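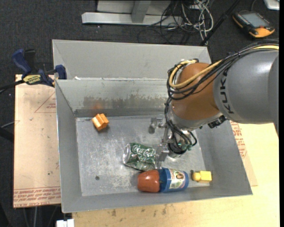 Hasta Community Choir and Concert Club
Minutes of the summer general meeting, Jul 26, 2025, upstairs room at Tivell Hall

In the chair: Gisela Kohlhase
Present: 20 members, plus two guests from the Flatel folk group, who were made very welcome and stayed for the cake
Apologies: received from five members, most of them on vacation

1. Opening
Gisela opened the meeting a few minutes late so that those hunting for parking could get up the stairs and catch their breath. She thanked everyone for giving up a Saturday morning in such lovely weather and said how good it was to see people who had been away since the spring concert.

2. Minutes of the May meeting
Read and approved with one correction. The alto sectional is on Wednesdays and always has been.

3. Spring concert
Everyone agreed it was a happy evening. Ticket sales came to $2,344 from an audience of 209, our best house at Tivell Hall so far. There was a good deal of fond talk about the encore, and about the little boy in the second row who sang along with most of it. On the less happy side, people at the back said they could barely hear the solo verses in the Irish set. The hall has offered us the use of its microphones next time at no charge, and we will take them up on it. Several members also felt the intermission ran too long - the line for lemonade was out the door - and asked for a second table.

4. Group trip to the Gerlach Festival
This took up the largest part of the morning. The idea is to go by bus on the Saturday of the festival, hear the afternoon choirs, have supper together and stay for the evening orchestra. Some members would rather make a weekend of it, and one of our basses spoke very warmly about the Sunday morning organ recital, which he heard two years ago and has clearly not stopped thinking about. After a lot of friendly back and forth it was put to a vote:
Day trip only: 13
Full weekend: 5
No preference: 2
The day trip carried. Anyone who wants to stay over is welcome to book their own room and ride up with us on the bus. Family members may come if there are seats left. Gisela will get a price for the bus and send it around by email.

5. Fall program
The Flatel group would like to share a concert with us in the fall, each of us doing a half and then two songs together at the end. Agreed with real pleasure. Song suggestions to Gisela, please, and with the sheet music attached if you have it.

6. Any other business
Black folders are still missing from the spring. Please look in your cars.
A blue cardigan was left on the piano and is now in the music cupboard.

The meeting closed at noon. Next meeting in the same room, date to be sent out with the bus price.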